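Let the small robots have good rules

I love a well-written rule. I know how that sounds, but give me a page that says plainly what a machine may do, who may stop it and how the result gets written down, and I am happy for the afternoon. So when Ilona Sipos sent me the draft bench code that the Hutthorpe workshops have been arguing over since July, I read all 31 clauses with a pot of tea and a pencil, and I think most of them are wonderful.

The code covers small two-armed machines, the sort that bolt to a rail at the edge of a table. Until lately they lived by whatever their owners thought sensible. The big factory arms have had cages and interlocks and thick binders for decades, and quite right too, but hardly any of that fits a machine you could carry under your coat. People borrowed the bits they liked and skipped the rest. Some benches had a stop button. Some had a plug you could reach if you leaned!

My favourite clause is number six, which asks that every task be written out before the arms are switched on: what is on the table, how it lies at the start, and what counts as finished. It sounds dull. It is the best thing in the document. Kristof Lambrechts at Keltberg told me his team spent a whole spring comparing results on cable handling before they noticed that one room began with the cable coiled and the other with it laid out flat. Both rooms were proud of their scores, and the scores had nothing to say to each other.

Clause fourteen, on cables, is nearly as good. It asks for a clear distinction between the leads that feed the machine and the lead being handled, and for the machine's own wiring to be fixed so that it can't drift into the grippers' reach. Anyone who has worked at one of these benches will be nodding already.
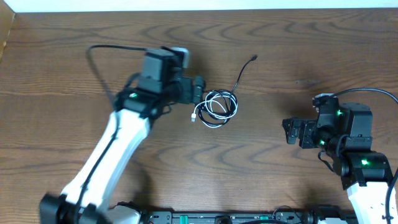

Two arms at a wooden table with a coiled black and white cable between them. The left gripper is beside the coil and the right one has its jaw open.

I do have quarrels. The draft wants 60 clean runs before a task can be called reliable, and Samer Awad, who wrote that part, defends it cheerfully. I'd ask for more where the object is floppy. A wooden block has few ways to surprise you, while a loose cable has a new one every morning. Vira Koval's group at Prilia logged 79 runs on a single lead and was still finding fresh tangles near the end. I would also like the status lights dealt with properly. Green ought to mean the same thing on every joint of every arm, and at present it means whatever the maker fancied.

The usual complaint is that rules slow people down, and that hobbyists and small colleges will simply ignore them. I don't believe it. The code is short, it costs next to nothing to follow, and it lets a student in one town check the work of a student in another. I can't think of a more exciting thing to hand a beginner. Comments are open until the autumn, so please read it, scribble on it and send it back covered in ink.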